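Home | Notebook | Bench notes | Starters | Archive | Contact

October, bench book, cider vinegar again

Started at 7 in the morning because the kitchen end of the workshop is warmest then, with the sun on the back wall. Batch 31 is finally sour! I had pretty much given up on it. For two weeks it just sat there smelling like wet bread and I kept telling myself I'd dump it, and then I lifted the cloth this morning and got that sharp hit right up the nose. So it stays.

For anyone picking up this book after me, 31 is the one in the tall crock marked Misia. Misia is the mother we've been carrying over since the first year, and Lornar is the one Silvan Marti brought in a jam jar. They do not behave the same at all. Misia is slow and thick and throws a skin like wet leather. Lornar is quick, thin, a bit cloudy, and it goes from pleasant to paint stripper in what feels like an afternoon. I'd use Lornar for pickling and nothing else, but Silvan puts it on salad, so there you go.

Hydrometer on the new must read 1085, way higher than I wanted. I'd added sugar on top of juice that was already sweet (my fault, I was going off last year's page). Left alone it would ferment out far too strong for the mother to cope with, so I cut it with water and took it down in small steps, stirring between each one and waiting for the foam to drop before reading again. Slow job. I'd love to say I wrote down every reading but my hands were sticky and the pencil had rolled under the bench. Final number is on the tape on the side of the crock. Don't peel the tape off!

Yeast went in at 9:40. Half a packet, sprinkled dry. Lid on loose.

Next round I want to try a tarter apple. Everything we've pressed so far has been red and sugary, and the vinegar comes out flat – plenty of acid, not much going on behind it. A greener, sharper apple should give it some backbone. I'm thinking one small pressing, kept apart, half with Misia and half with Lornar, same shelf, same cloth, and then taste them side by side when they're done. 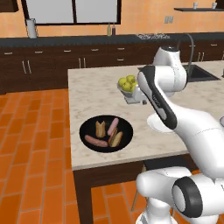

Yellow-green apples in a glass bowl, marble-topped island (a rendered kitchen).

Color isn't much of a guide to acid, I know. I had a yellow one last fall that was as bland as a potato. So: cut one, chew it, spit, and if your jaw doesn't tighten up a little, leave it for pie.

Cloth notes. The cheesecloth is too open and fruit flies got through it on batch 29 (RIP). Swapped everything to the old cotton napkins, doubled, with a fat rubber band. No flies so far. The Jibrin crock has a chip on the rim and the band won't sit flat there, so I've gone around it twice with string.

Also tried the titration kit again. I took 2 samples from the same jar and got two different answers, which tells me more about my eyesight than the vinegar. The pink is so faint! Going to try it against white paper under the good lamp.

Still to do: bottle 31, save 100 ml from it for the next starter, wash the funnel properly this time, find the pencil. Ask Silvan whether he wants his jam jar back or if it lives here now.

4:15, quick look before leaving. Bubbles at the edge of the new must already. Smells like pears, weirdly.

Comments (3)

orchardkate: Doubled napkins are the way to go. I used coffee filters for a while but they tear once they get damp.

Silvan Marti: Keep the jar. And Lornar is lovely on salad, you just have to use less of it.

b_wetherell: Did you let the alcohol finish before adding the mother? I rushed mine once and it stalled for a month.

Recent entries
Wetard crock: is the glaze crazing?
Batch 29, what went wrong
Pear skins and leftover cores
Cleaning the press without taking it apart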